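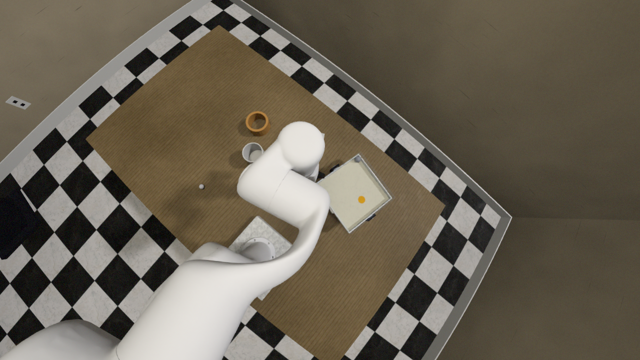
Adik Community Hall, Plornano
Kitchen and dining room: winter safety check
Filled in by Hiếu Hứa, December

Please read the comments also, not only the OK or NOT OK. Items from last winter which are still open are marked "again".

DOORS AND WAYS OUT

1. Main door opens fully from inside. OK
Comment: The handle is stiff in the morning. I put a little oil and will look again in January.

2. Back door free of boxes. NOT OK (again)
Comment: Four crates of empty bottles were standing in the passage. I moved them to the shed. Please do not put them back there, even for one evening.

3. Exit sign lit. OK

4. Outside step not slippery. NOT OK
Comment: There is moss on the left side. It must be brushed before the frost comes. Salt is in the blue bucket under the stairs.

HEATING AND GAS

5. Boiler pressure in the green part. OK

6. Carbon monoxide alarm sounds when tested. OK
Comment: The battery is new. The date is written on the back with pencil.

7. Gas tap behind the cooker turns easily. OK
Comment: It turns, but the label has fallen off. A person who does not know the kitchen will not find this tap quickly. I ask for a new label, in big letters.

8. Portable heaters. NOT OK
Comment: The Wandex heater has a brown mark on the plug. I have taken it away from use and tied the cable. A new one of the same size costs 990 in the Phí shop, and the repair is 400, so I would prefer the repair if they give a guarantee for it.

ELECTRICITY

9. Sockets not cracked or loose. OK, except one
Comment: The socket beside the fridge moves when you pull the plug. I covered it with tape. An electrician is needed, I will not open it myself.

10. No extension lead plugged into another. OK

FIRE

11. Extinguisher in its place, pin and seal present. OK

12. Fire blanket can be reached. NOT OK
Comment: Somebody hung aprons over it. I moved the aprons to the hooks near the door.

WATER AND FLOOR

13. Hot tap not too hot. OK

14. Floor dry, no lifted edges. OK
Comment: One tile near the sink makes a hollow sound but it stays flat.

15. Water meter read. 366
Comment: I wrote it also in the green book.

STILL TO DO
Step, gas tap label, heater, socket. The socket is the most urgent. Until it is repaired, the fridge stays on the other wall, and the key for the fuse box hangs in the office.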